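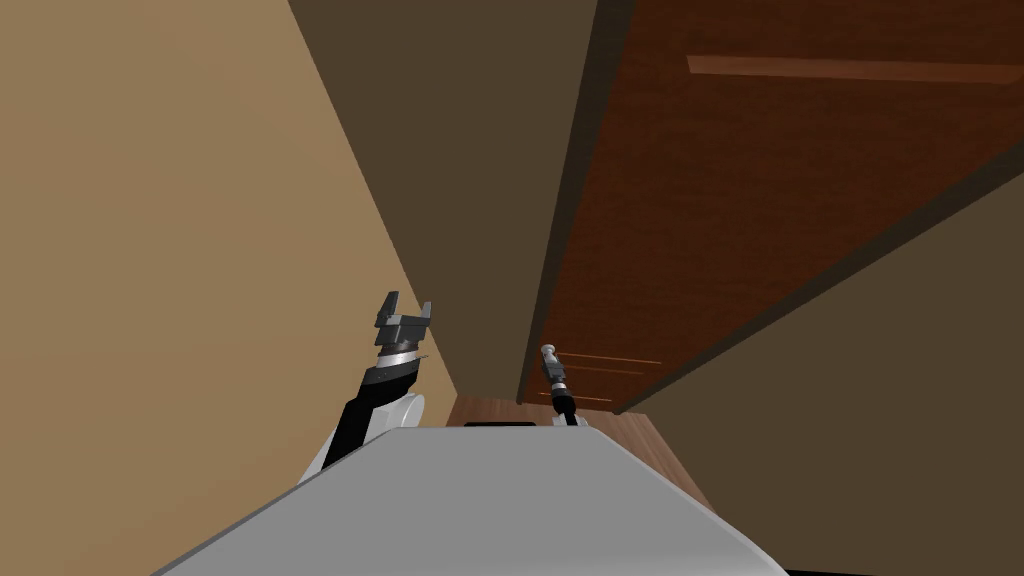

Figure 3. Simulated cell, view from the robot's own body toward the wooden door. The left arm is near the viewer and its gripper is open.

Search this journal Enter keywords Go

4.2 Setup and upkeep of the door cell

The door cell is one of the simulated cells of the Flellus platform, which we use for all tests of door approach in this paper. It has one two-arm robot, a short passage with plain walls, a wood floor and a single wooden door. We kept the walls without decoration on purpose, so that the door and its frame give most of the visual edges. Each arm carries a gripper with two fingers. The body of the robot is fixed in its start pose at the beginning of a run, and only after this the arms receive commands.

The body camera is mounted with a strong tilt. For this reason the straight edges of the door and the frame run diagonally over the picture, and the body itself covers a large part of the lower area. An earlier version of the cell used a level camera. The upper part of the door was then outside the view, and the learned policy often lost the frame. We changed the tilt and collected all the training runs again.

Before a batch of 1,000 runs is started, the cell is checked in the following order. First, the joint zero values of both arms are loaded from the Seppälä calibration file and compared with the values of the last batch. Second, both grippers are opened and closed 7 times without contact. Third, the right arm is sent to the approach pose in front of the door, while the left arm stays raised at the side of the passage. The last step is the most sensitive one, as a small error in the shoulder becomes a large error at the fingertips when the arm is extended.
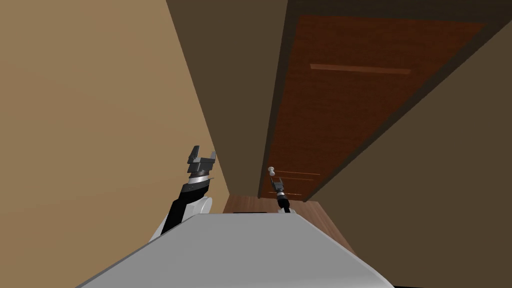 Figure 4. The right gripper at the lower part of the door, just below the small white knob.

The check is accepted when the distance between the fingertips and the target point is below 2 mm. This value is read from the simulator state and is not estimated from the camera. We first tried to make the decision by eye from the camera view, but the far gripper is small in this view and the two authors who judged it did not agree often enough.

During the work in September the check failed in 18 batches. Most of these failures came from one source. When the Omine contact module was updated, it wrote its own default finger length into the robot model, and the right fingers became longer than in our file. The arm then stopped too early or touched the door before the approach was finished. The repair was simple after we understood the cause: the finger length is now stored in the cell file, and it is written again after every update of the module. We also lock the version of the module during a batch.

The remaining failures were related to the pose of the door. The hinge was allowed to have a small free motion, and after many resets the door was no longer fully closed. We now set the hinge angle to zero at each reset. The same procedure is used in the second cell at Gradamcombe, where the door opens to the other side, and no further change was needed there except for the sign of the hinge angle.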